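Soup weather, finally

The first pot of the season is always lentil, and I will not be talked out of it.
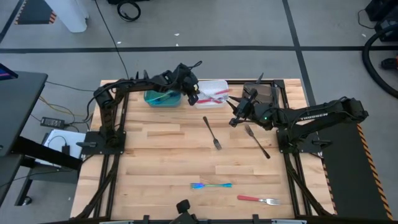 Anyway, I made Grullirden stew again (my aunt's word for it, no idea how you spell it) and this time I let the onions go a full 76 minutes. So sweet! I skipped the cumin, doubled the lemon, and ate 4 bowls over two days. Next up is squash, if the store has any left.

Comments

mossypan: 76 minutes?? My onions would be charcoal

kitchenbird: Try it with barley, so good

Last updated 13 December 2025

Contact | © Trikgate Kitchen Notes | Back to top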